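Choosing and keeping a wood table for a shared workroom
Speaker notes, Taner Saraç
Slot: 22 minutes plus questions. Clicker is in the left pocket of the bag.

1. Opening
Thank Jhonatan Escobar for the invitation and for sorting out the projector. Say where I work: the fit-out side at Betis, mostly workrooms, study rooms and small kitchens. Ask who has bought a table in the past year. Wait for hands. Ask who has refinished one. Fewer hands, usually.

Tell the Kostusham story, short version. They ordered all their tables from a two-inch sample chip and were surprised when the tops arrived with much more pattern than they expected. The chip was accurate. It was too small to show how the lines run across a full top.

2. Reading the grain
Stay on this section for about 19 minutes in the long version of the talk. Today, five at most.

Point at the bands on the pale top. They run in long, gentle waves, with thin tan lines between stretches that are close to cream. On a light surface like this the pattern is easy to live with. It doesn't fight with papers or tools, and people stop noticing it after a week.

Then the glare, across the middle. The grain washes out there to a pale lavender white. Ask the room what they would do about it. Someone will say a matte finish. Fine, but move the lamp first, it's free. If the table sits by a window, turn it so people face along the glass.

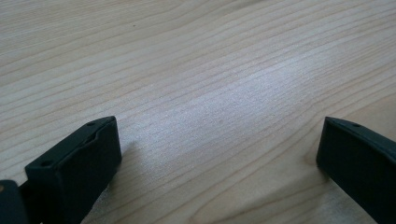
3. Small marks
Go back to the tiny dark speck near the upper left. Could be dirt, could be a knot mark. Say what I tell clients: wipe it with a damp cloth before you decide. If it stays, leave it alone. Do not sand a single spot on a finished top. You will get a dull dish in the surface and then you have to do the whole thing.

Pass around the two test boards from Ursu. Board A was spot sanded, board B was left. Make sure both come back.

4. Cleaning routine
Keep this slow, people write it down.
Dry cloth every evening.
Damp cloth with a drop of dish soap once a week, wiping along the lines.
Dry it right away.
No kitchen spray. No scouring pads.
Felt under anything heavy that gets dragged.

Somebody will ask about wax. Depends on the finish. Check what the maker says, and try it on the underside.

5. Costs
The Pelix room: we refinished the main top for 241 dollars, materials and labor. A new top the same size was quoted at 266, delivery not included. Not a big gap. They kept the old one so the room would only be closed overnight. Don't get pulled into a debate on prices, those quotes are from December.

6. Close
Ask for a full-size sample or go and see a finished table. Look at it under your own lights, from a chair as well as standing up.
Questions. If there are none, ask Jhonatan about the library tables, he has opinions.
Collect the boards. Leave the cleaning sheet by the door.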